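Two-arm build moves to cloth

The pair of arms Tala Issa and Anas Kassab have been putting together in the Flistham workshop is now being tried on fabric. The housings are 3D-printed in blue and the joints are hobby servos. Printing took 9 evenings on the shared machine, and two of the shoulder blocks had to be done over after they split at the screw holes. 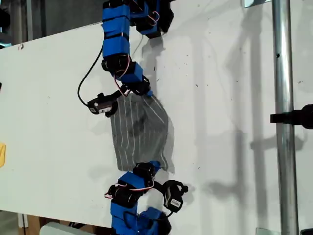
Tala wants 100 practice folds logged before the end of November. Servo wires still work their way out of the connectors, so she is looking for small cable clips. If you have any spare, leave them in the tray marked Clunovberg by the back bench. Anas is there most evenings after 7.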